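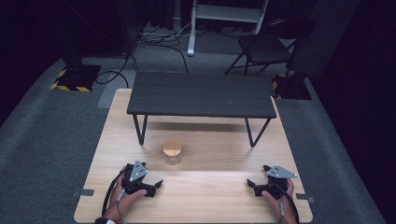
A small glass jar with a round wooden lid.

Slow sugar: a week of fudge in Trikcombe

Trikcombe has had a sweet shop on its main street for 57 years. Udora sells toffee, mints and boiled sweets by weight, but most people come in for the fudge. It is made in the back kitchen in batches of 27 slabs, and in the run-up to the summer fair in July the pans are on six days a week.

The recipe is plain: butter, sugar, whole milk and a pinch of salt. Everything goes into a heavy pan over a low heat until the sugar has dissolved, and only then is the heat turned up. The mixture is boiled to the soft ball stage, 115C on the shop's thermometer. A few degrees under and it won't set. A few over and it turns hard and crumbly.

Then it is left alone. Stirring too early makes large crystals, and the fudge feels sandy on the tongue. The cooks wait until the pan has cooled to 50C before they pick up a spoon, and after that they beat it until the shine goes. It's tiring work, and a double batch needs two people taking turns.

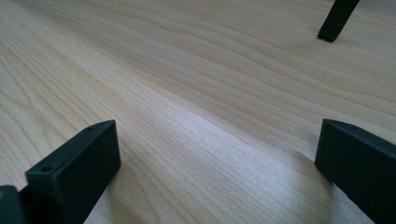 Flavours and fillings

Vanilla outsells everything else. Last year the shop added a sea salt version and one with stem ginger, chopped small and folded in at the very end. A coffee fudge, made with beans from the roaster Zorkarico, was dropped after one winter and brought back when customers asked for it.

Chocolate fudge is the awkward one. Cocoa butter changes the way the slab sets, so the kitchen uses less butter and beats it for a shorter time. The dark chocolate comes from Fedoruk in 5 kg bags.

Keeping it at home

Fudge dries out in the open air. Wrap it in greaseproof paper, put it in a tin and keep it somewhere cool, where it will last a fortnight. It also freezes well for up to three months. Thaw it overnight, still wrapped.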